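腕部相机画面里的小模块老是抓歪，是标定的锅还是策略的锅？
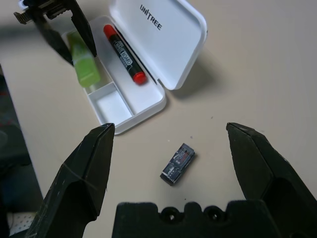
右腕视角，白盒盖开着，小模块斜躺在两指之间的桌面上

楼主：拧紧再松半圈
发表于 2025-06-24

先交代背景。双臂，右手负责把桌上那块小电路模块夹起来放进白盒的空格里，左手干别的。模块也就U盘那么大，斜着放。策略是模仿学习训的，输入是两路腕部相机加一路头顶相机，输出末端位姿增量，夹爪开合单独一维。

症状：模块横着放、竖着放都还行，一斜过来，夹爪下去的时候总是偏向左指那一侧，左指先碰到模块，把它拨转一个角度，然后两指合上夹住一个角。夹得起来，放不进去。608条示教喂下去，学到的是一种很自信的歪。

试过的：
重新做了一遍手眼标定，重投影误差好看得可以裱起来，该歪还是歪。
动作块长度从50改到25，歪得更频繁了一点，但每次歪得更果断。
调了图像增强，颜色抖动拉大，没感觉。

求各位骂我之前先给个方向。

2楼：一根网线走天下

端到端策略你做什么手眼标定？你的网络吃的是像素，吐的是增量，标定矩阵压根没进去。你等于给一个不看地图的人买了本新地图。

3楼：拧紧再松半圈（楼主）

回2楼：头顶那一路我先投到基座系再裁剪，所以进去了，进去了一点点。好吧，进去得不多。

4楼：奇异点居民

先看数据里模块朝向的分布。我敢赌一包辣条，示教的人摆东西都是顺手一放，要么正要么横。斜着的样本少，策略就往最近的熟悉姿态靠，表现出来就是角度欠转。

你把每条示教第一次闭合那一刻的腕部转角拉出来画个直方图，十分钟的事。

5楼：Vilgot Isaksson

中文不太好，请原谅。

同意4楼画图，但是我怀疑时间戳。腕部相机和关节状态如果差一两个周期，下降阶段手还在动，图像里模块的位置就是“过去的位置”。训练和推理的延迟不一样，偏差就总是朝一个方向。楼主说总是偏左指，固定方向的误差我不会先怪数据分布。

我们在 Skjelbred 那个项目遇到过，两边差51毫秒，查了很久。解决以后大家都说早就猜到了。

6楼：奇异点居民

回5楼：固定方向也可以是分布造成的，比如示教的人习惯从右边绕过来。延迟的偏差应该跟下降速度有关，楼主把速度降一半试试，偏得少了算你赢，偏得一样算我赢。

7楼：深夜跑仿真

看图说一句，模块上面大半是黑的和深蓝的，夹爪也是哑光黑，两指合过来的时候低分辨率下面就是一团黑。你喂网络的分辨率多少？

8楼：拧紧再松半圈（楼主）

回7楼：224乘224。缩完以后我自己也得眯着眼找模块在哪。那端偏红的一小块倒是还看得见，我怀疑策略全靠它认方向。

9楼：深夜跑仿真

那就别整图缩。腕部相机和夹爪是刚性连接，两指中间那块区域在图里永远在那儿，固定裁一块出来，原分辨率送进去当第四路。我们在 Vikemero 的小零件任务上这么干，网络一行没改，就是显存哭了一下。

10楼：一根网线走天下

我提个不受欢迎的意见：这活用得着学吗？浅色桌面，深色模块，对比度高得不像话，阈值分割加最小外接矩形，长轴角度直接出来，腕子转过去，竖直下降，合爪。二十年前的本科课程设计。非要拿六百多条示教去教网络认一个长方形，我替那块显卡不值。

11楼：拧紧再松半圈（楼主）

回10楼：白盒的位置也不固定，盒盖的影子打在桌上，左臂进来再打一片黑影，你那个阈值我头一周就写过，它最喜欢的目标是左臂的影子。

12楼：一根网线走天下

那是你阈值写得糙。加个面积约束，加个只在两指之间找的掩膜，影子就滚了。

13楼：深夜跑仿真

回12楼：然后客户换一块白色模块，你再加一个约束。然后换个灯，再加一个。我接手过这种代码，函数名叫 find_module_final_v6_real，里头11个魔法数字，注释写着“别动”。

14楼：一根网线走天下

但它能跑。

15楼：奇异点居民

两位，分层不就完了。粗定位和放置交给策略，最后下降那几厘米切成传统视觉伺服，对准了再把控制权还回去。唯一麻烦的是切换那一下，策略拿回控制权时看到的状态要像它见过的，不然会愣住。楼主可以在训练时把伺服段也录进去。

16楼：Vilgot Isaksson

切换很麻烦。在 Allenbridge 我们做过，策略拿回控制以后第一个动作总是想回到它以为自己应该在的地方。就是，把刚对准的再弄歪。用了位姿插值过渡才好一点。请先查延迟，便宜。

17楼：拧紧再松半圈（楼主）

回来交作业。

第一，直方图画了。4楼说对一半，斜着的确实少，而且几乎全朝一个方向斜，另一个方向只有零星几条。摆东西的人是我，我是右撇子，我向数据集道歉。

第二，降速试了。速度减半，偏差小了，但没小一半。按6楼的规矩这局怎么判？

第三，查时间戳。腕部相机的时间戳打在驱动收到完整一帧之后，关节状态打在采样时刻，两边根本不是一个口径。录数据的时候压缩写盘，推理的时候不压缩，延迟还不一样。写这段录制脚本的人也是我。

18楼：奇异点居民

判平局，辣条一人半包。

19楼：Vilgot Isaksson

我不吃辣。但是谢谢。

时间戳建议：让相机同步到主时钟，用曝光中点，不要用到达时间。已有的数据可以离线估计偏移：手腕快速转动的片段，图像光流和关节角速度做互相关，峰值的位置就是偏移。每条数据单独算，不要共用一个值，写盘忙的时候会飘。

20楼：拧紧再松半圈（楼主）

回19楼：互相关已经在写了。有的示教手腕从头到尾慢悠悠的，光流没什么起伏，峰值平得像桌面，这种怎么办？

21楼：Vilgot Isaksson

丢掉，或者用同一次录制前后两条的值插一下。我会丢掉。

22楼：深夜跑仿真

以后每次录之前让两只手腕各自快转两下，跟拍电影打板一样。录制脚本里写死，省得靠人记。

23楼：路过的减速器

问个外行问题，夹爪张那么开下去，合的时候两边行程那么长，先碰到一边不是必然的吗？下去之前先收窄到比模块宽一点点不行？

24楼：一根网线走天下

回23楼：外行问出了本楼最便宜的方案。

25楼：奇异点居民

回23楼：收窄以后对位容差也没了，歪一点就直接戳在模块上，电路板朝上，戳一下挺贵的。现在至少是拨一下。要收也得等延迟修好。

26楼：拧紧再松半圈（楼主）

夹爪那一维我录的时候是按键二值的，要么全开要么全合，想收窄得重录。先放着。

今晚的计划：离线对齐时间戳，斜放的补录一批，两个方向都补，加9楼的裁剪那一路。一次只改一样，按这个顺序来。

27楼：一根网线走天下

你不会一次只改一样的。

28楼：拧紧再松半圈（楼主）

时间戳和裁剪已经一起提交训练了，显卡空着难受。

29楼：Bedport老用户

同症状，蹲结果。我这边是偏右指。

30楼：奇异点居民

回29楼：你是左撇子吗

31楼：Bedport老用户

……是

32楼：Vilgot Isaksson

也请查时间戳。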